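# Arm stops dead halfway through a pick, gripper stays closed. Lost on this one

**posted by pinewren**

Hi all, hoping somebody has seen this before because I'm out of ideas. I'm running a Franka arm in simulation (table-top pick and place, nothing fancy) with the Plotutance planner on top and the Broltix bridge passing commands down to the arm. I want it to go through a table of household stuff and move one thing at a time to a drop spot.

Most of the time it's great! Then on some runs it goes down, closes the fingers on the object and just... sits there. No lift. The log says "contact force over limit, motion aborted" and after that every command gets refused until I reset the whole world. Out of 78 runs last night it did this 7 times, and always on the little goblet, never on the bowl or the plate.

Stuff I've tried so far:

- turned the grip force way down (it dropped things, still aborted)
- slowed the approach to a crawl
- reinstalled Broltix, which ate my whole evening and changed nothing

I'm planning to move this to a real arm in June and I'd really like to not have it freeze up with its fingers clamped around something. Or worse, NOT freeze when it ought to. Any thoughts?

---

**Brodie Katene**

Ooh, I had this one, and it drove me nuts for a good week. I bet your grip is fine and it's the hand bumping into a neighbor. What's standing next to the goblet? If there's something tall or blocky right beside it, the open fingers can clip it on the way down, and the force limit trips a moment later when they close. The log only tells you the limit tripped, it doesn't say on what. (Would it kill them to print the name of the thing it touched?)

Turn on contact display in the viewer and step through the last 400 ticks before the abort. If you see a contact between a finger and anything that isn't your goblet, you've got it.

What fixed it for me was the padding in Plotutance. The default is 5 mm around every object, but it skips anything you've loaded as "decor", and I'd loaded half my table as decor because I didn't care about moving it. Switch those to real obstacles, then let the planner turn the wrist so the fingers open away from the neighbor.

And please don't raise the force limit to make the error go away! I did that first and was very pleased with myself until I watched the arm push a vase clean through the table. On real hardware that's your table, or your hand.

---

**cuervo_fan**

Same thing happened to me on the Cuervo build, I just restarted it and it was ok. Maybe update your drivers?

---

**pinewren**

Brodie, I think you're onto something. I paused one of the runs during the grasp, and the statue's base is right up against the goblet. Guess what I loaded the statue as. Yep, decor. 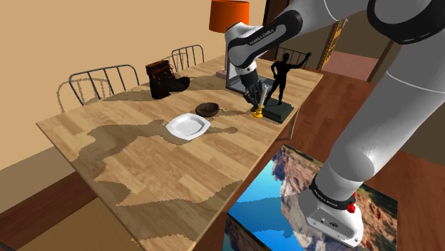 *Paused with the fingers on the goblet, statue base right beside it.*

I'll switch it to an obstacle and let the batch go again overnight. I'm leaving the force limit where it is, promise.

One more thing while I have you: is there a way to clear the abort without resetting the world? On the real arm I can't exactly put everything back by pressing a key.

---

**Brodie Katene**

There is, but it's a bit buried. Broltix has a recover call that clears the refused state, and you can follow it with a slow open of the gripper and a short move straight up. Test the order in sim first. If you move before you open, it'll try to lift whatever it's holding, and with the statue that close you could trip it all over again.

I wouldn't let it recover by itself on the real one, though. Have it wait for a person to look and say go. The Clulano add-on does a decent confirm prompt if you don't feel like writing your own.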